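Sweeping up with Araceli Llorente

I got to Giltholm a little early and Araceli Llorente was already talking when she opened the door. She's been on the household manipulation project at Rarnurik for a while now, and she is the kind of person who starts explaining before you've found a pen. I gave up on my list of questions pretty fast (sorry to my editor!) and just let her go.

What she wanted to talk about was handles. "Everybody looks at the brush end," she told me. "I look at the grip. If the handle rolls a tiny bit in the fingers, the whole head is pointing somewhere else, and the arm has no idea."

Her method, which the team calls Cantero, treats a two-handed chore as one motion with a leader and a follower. For sweeping, the broom leads and the dustpan follows. The earlier version planned each arm on its own and then checked that they didn't bump into each other. I asked how that went and she laughed for a good while. "It was very safe. It was two arms being polite to each other and the trash staying on the floor."
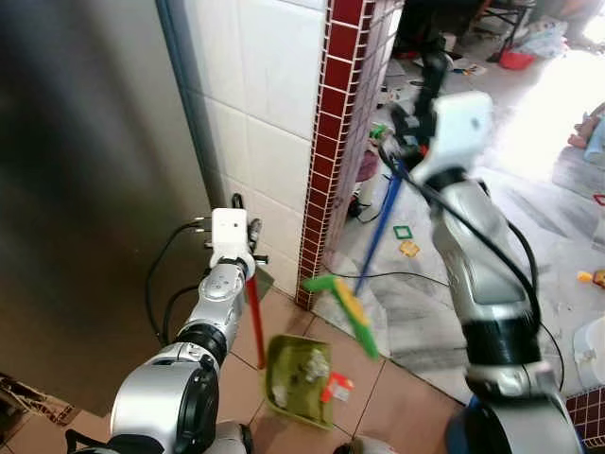
The other thing they changed was where they work. For the first 145 trials they stayed in the lab at Diltley, on a smooth floor with plenty of elbow room. Then Keyvan Azimi, who writes most of the control code, talked her into going to real homes, with tile and grout and tight spots next to a wall. "I fought him on it," she said. "I had nice clean curves! I wanted to keep my nice clean curves."

The curves did get worse. In September they ran 20 sweeps in homes with the old planner and 12 of them ended with the job done. With Cantero, on the same floors, it was 20 sweeps again and three failures. She is careful with that number – it's a small set, and she said so twice before I'd even written it down. Two of the failures came from the broom head catching on grout. The third they're still arguing over.

I wondered if touch sensing would fix the grout problem. "Maybe. Telmo thinks so," she said, meaning Telmo Cuesta, her officemate. "I think we should push less hard first and see. It's cheaper."

She'd like to try wet floors next, and a mop, though she made a face at the word mop. Then she went off to find me the plots from the second home, and we spent the rest of the hour on those.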